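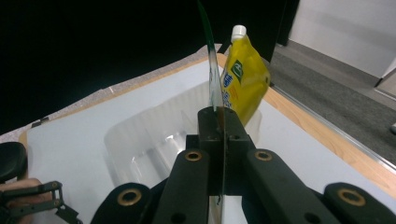
Flexible packaging is any wrapping, bag, sachet or pouch that changes shape easily when it is filled, squeezed or bent. It covers a huge family of everyday things, from bread bags and crisp packets to coffee bricks and refill pouches, and it may be made of plastic film, paper, thin metal foil or several of these stuck together. Plastic film is the best known of the lot, and a wonderful material to look at closely: a thin clear sheet held upright will stand for a good part of its height and then begin to curve near the top, which tells a packer a great deal about how it will run on a machine. Colour often shows only at an edge, as with the green and white tint seen on this sheet, while the rest stays transparent. Stiffness, clarity, strength and the ability to seal under heat are the qualities most often asked for, and much of the history of the subject is the story of people trying to get all of them at once.

Early history

Wrapping goods in something soft is far older than plastic. Leaves, animal skins, cloth and waxed paper all did the job for centuries, and some still do. The great change came in the early twentieth century with cellophane, a clear film made from plant cellulose. At first it let moisture through, so it was lovely for a box of chocolates and hopeless for anything that had to stay dry. A moisture-proof coating put that right in the 1920s, and shoppers could at last see their food and keep it fresh too!

Polyethylene, discovered in the 1930s, was softer, cheaper and easy to seal with heat. After the Second World War it spread through bakeries, greengrocers and dry cleaners, and by the 1960s the bag on a roll was an ordinary sight in shops. The stand-up pouch, with a folded base that opens into a little foot, was developed in France in the same decade and later became especially popular in Japan.

How film is made

Most thin film is made in one of two ways. In blown film, melted plastic is pushed through a ring-shaped gap and puffed up with air into a tall bubble, which cools as it rises and is then flattened between rollers. A blown film tower in full flow is one of the grandest sights in any factory, several storeys of shimmering tube that never seems to stop climbing. Cast film is made by pouring the melt through a flat slot on to a chilled roller. It usually comes out clearer and more even in thickness, though it can be easier to tear in one direction than the other.

Thickness is normally given in microns, a micron being a thousandth of a millimetre. The Oscombe works, a small maker of pouch material, lists its heaviest grade at 109 microns and will sell it in rolls of 200 metres. Its bread bag film is far thinner.

Layers

A single film rarely does everything. Polyester is strong and takes print beautifully but is poor at sealing; polyethylene seals well but lets oxygen pass. Joining them gives a laminate in which each layer covers for the weakness of the next. Print is commonly placed on the inner face of the outer layer, so that ink cannot be rubbed off in a shopping bag. A thin coat of aluminium may be added where light must be kept out.

The Sesmont laminate, used for soups and sauces, has 6 layers, two of them nothing but adhesive. Its designer, Fabrice Fleury, called it "a sandwich with no bread and too much butter", a phrase that has stuck in the trade.

Pouches and spouts

Adding a spout turned the pouch from a thing you cut open into a thing you can close again. The spout is a moulded piece, often boat-shaped at the bottom, that is welded between the two walls of the pouch. It may sit in the middle of the top edge or at a corner; a corner spout helps with pouring and leaves more of the front free for print. Screw caps are usual, frequently white, and large brand marks and leafy patterns are common on the walls.

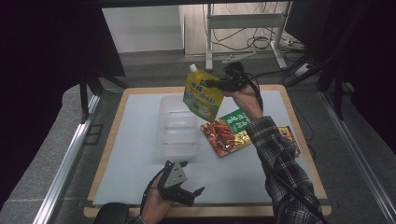

Mitiku Kumsa has argued that the corner spout did more for refill shopping than any campaign, as people will gladly refill a bottle if they can do it without making a mess of the sink. Hnat Panasiuk takes a different view and gives the credit to price, pointing out that refills sold well in Mersha when plain cut-corner pouches were all that was on the shelf.

Testing

Seals are the weak point. In a burst test the pouch is filled with air until it gives way, and in a drop test it is filled with liquid and let fall on to a hard floor. The shop-floor rule at Over is 5 drops on each face. Leaks too small to see may be found by holding the pack under water and watching for bubbles, a simple method and still a very good one.

Waste and recycling

A pouch uses far less material than a rigid bottle of the same volume, and it takes up little room in a lorry when empty. Laminates, however, are difficult to recycle — the layers that work so well together are hard to get apart. Much recent effort has gone into pouches made from one family of plastic throughout, with the spout and cap to match. Results are encouraging for dry goods and less so for oily foods, which need a stronger barrier against oxygen.

Paper-based pouches have also returned, usually with a very thin coating on the inside. Tobiloba Ekwueme's survey of the field treats these as the most promising line of work for tea and dried fruit.

See also

Cellophane
Heat sealing
Stand-up pouch
Waxed paper

Search articles Enter a word or phrase Go

Contact the editors | Copyright the contributors | Back to top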